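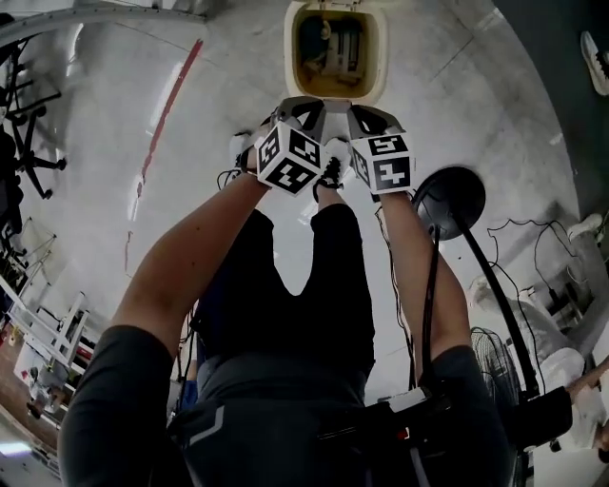
Learning from Demonstration, Handout 4
Hand-held grippers and the Horine result

Last time we looked at teleoperation, where the demonstrator drives the robot's own arms. This week's method leaves the robot out until training is over. The demonstrator holds a gripper in each hand and does the task directly. Printed square markers on a cube behind the jaws give the position and angle of each gripper, and the head camera supplies the view.

The main reading is the Horine report by Kelechi Babalola and Jozefína Hubáček, written at Pridstead. They collected 3,000 demonstrations of taking items out of open containers, then trained one policy and ran it on the two-armed Ravn robot.

Points to note:

Marker loss. When one gripper passes in front of the other, its cube can hide the far one. Gaps of up to 10 images were filled by interpolation. Longer gaps meant the demonstration was dropped – 202 went this way.

Head motion. The camera moves with the wearer, so gripper poses are stored relative to each other as well as to the camera. Removing the relative pose hurt two-handed tasks most.

Reach. People lean and shift their feet. The Ravn base is fixed, and almost 40 per cent of the raw paths had to be shifted before the arms could follow them.

The Steltham repeat used the same grippers with a chest camera and did worse on deep containers. Read section 5 before the seminar and bring one objection to their explanation.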